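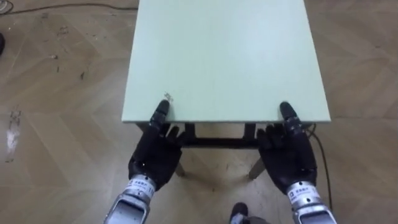
The mint table, and other things I've been meaning to write down

2018-01-11

Okay so first of all, hello, it has been way too long, and I'm sorry if you came looking for the soup post I promised. The soup post is coming. But I've spent most of my evenings this week thinking about a table, and if I don't get it out of my system I'll never write about anything else.

Some of you may remember the back room. It's the one off the kitchen with the herringbone floor, and for ages it held all the stuff we didn't know what to do with (the ironing board, the box of cords, a rolled-up rug that belongs to my brother and that he will never, ever come get). Over the holidays I got fed up and hauled everything out into the hallway, which made the hallway impossible but made the back room feel enormous! And once it was empty I couldn't stand the thought of filling it up with junk again. I wanted one good table in there. Something to cut fabric on, wrap presents on, spread out the tax papers on, and eat at when we have more people over than the kitchen can hold.

Why mint green

I get asked this every time. I wish I had a better story. I'd been looking at white tables for weeks and they all made me feel like I was at the dentist. Dark wood was lovely but the room only has the one window, and I've lived with a dark dining table before and spent four years looking at dust. Then I saw a really pale mint, so pale that in the evening you could take it for off-white, and I stopped looking. It's matte too, and that was a big one for me, I can't do a shiny top. A shiny top shows every finger.

My friend Kirsten Fehr has been trying to talk me into her system for colors, where you pick the floor first and then only buy things that are either cooler or lighter. I used to tease her about it. But our floor is that sandy beige wood-grain pattern, all zigzags, very busy if you look at it for long, and a plain cool slab of color on top of it calms the whole thing down. So fine, Kirsten, you were right, please don't frame this.

The zigzag problem

Speaking of the floor. If you have herringbone, or anything printed to look like it, you know that you cannot trust your eyes in there. I pushed the table into place the first night, stood back, and was sure it was crooked. Nudged it. Crooked the other way. I went on like that through a whole pot of tea. The pattern keeps pulling your eye off along the diagonal, so whatever you put down looks like it's drifting.

What finally worked was ignoring the floor completely and measuring from the wall. I put a piece of painter's tape on the floor at each front corner, measured from the baseboard to the tape, and fussed with it until the two numbers matched. Then I moved the table to the tape. It still looks a tiny bit off to me when I come in from the kitchen! But I've got the numbers, and I've decided to believe the numbers.

Which way around

The other thing I went back and forth on was whether to put the long side along the wall or have the short end facing the door. I started with the long side against the wall because that's how my mother had hers. It was tidy, but you could only sit along one side, and the far edge turned into a shelf for mail within a day. A day! I had a Latuheru catalog and three pairs of scissors on there before I'd even washed the top.

So I turned it. Now you come in and you're looking down the length of it, and it makes the room feel longer than it is. You can get to both sides for cutting fabric, which saves me walking around with pins in my mouth. There's less floor left over for crawling around on, but I wasn't really using it for crawling.

The mark

Now we have to talk about the mark. There's one little speck near the front edge, over toward the left. It's tiny. You would not notice it. I notice it every single time I walk in, because everything else on that top is so clean and plain that my eye goes straight there.

I've been putting off finding out what it is, which I know is ridiculous. If it's a crumb or a bit of lint, it'll wipe off and I'll feel silly. If it's a scratch or a chip, then it's there for good and I'll have to make my peace with it, and I'm not ready to make my peace with anything this early in the year. From one side I could swear it's sitting on top of the surface. From the other side it looks like it's in it.

I asked in the comments over at the Vultik forum (it's mostly people refinishing dressers, very kind, very opinionated) and got two answers. One said damp cloth and a drop of dish soap, wipe along the length, dry it right away. The other said leave it alone and put a plant on it. I have bought the plant. I'm going to try the cloth first, though.
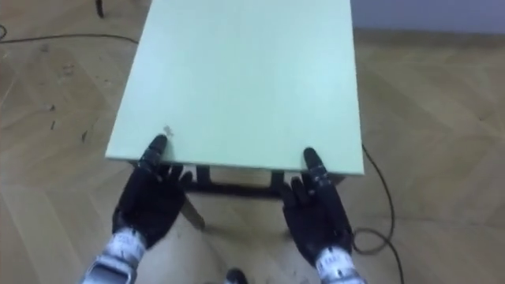
Underneath, where I should have looked first

If you're shopping for a table, please do what I never do and look under it. I fell for the top and didn't give the bottom a thought. It's not bad under there, it's just a lot more going on than I expected. There's a dark horizontal piece running across under the near edge, and some short black pieces hanging down from it, and then a leg with a light wooden finish going off at a slant toward the floor.

I like the slanted leg! I do. Light wood next to the pale green is about as pretty as it gets in my opinion, and I'd have been happy with nothing else. The black parts I could take or leave. They're in the shade most of the time, the top is so bright and the space under it is so dim by comparison that you don't see much of it unless you bend down, and the only people who bend down in my house are me, looking for pins.

A slanted leg is a shin-finder, though. I want to be fair about that. When the legs go straight down you know where they are. When they go off at an angle your foot finds them before you do. I've switched to keeping the chairs pulled a little toward the middle, and that has helped.

Moving it without wrecking your back

Somebody emailed to ask how I shift a table like this on my own, and the short answer is that I don't anymore. I did the first turn by myself and I was stiff for two days. Here's how we do it now:

Clear the top. All of it, including the one cup you think will be fine.

Get a person at each short end. Hands at the corners, well apart, so the weight doesn't tip.

Lift by something solid. I'd check first that the edge is properly fastened to whatever is holding it up, and if there's any wiggle at all, go for the frame.

Lift, don't drag. I put felt pads from Ikside on every foot and I still wouldn't drag it, not on that floor. I once dragged a bookcase across our old apartment and I can still see the line when I close my eyes.

Say out loud where you're going before you go. My husband and I have very different ideas of what "toward the window" means.

Set the far end down first if you've got tape marks, then swing the near end in until it lines up.

What's going on it, and what isn't

I've made myself a rule that nothing lives on the mint table. Things can visit. The sewing machine can visit, the wrapping paper can visit, sixteen cupcakes for the school thing can definitely visit, but at the end of the evening everything goes home. So far I've kept to it for longer than I kept to any of last year's rules, although I'll admit the plant is going to be a bit of a gray area.

I'm still looking for a lamp. I've had my eye on a Cander one with a long arm but I can't decide between brass and white, and I've gone through what feels like 1,000 photos of other people's lamps. If you have one, tell me if the arm droops. Every long-armed lamp I've ever owned has drooped.

I also want to do something about the wall behind it by April, when my sister's coming. Maybe paint, maybe just one big picture. Kirsten says cooler or lighter. I said I'd think about it.

Soup next time, and I'll let you know about the mark.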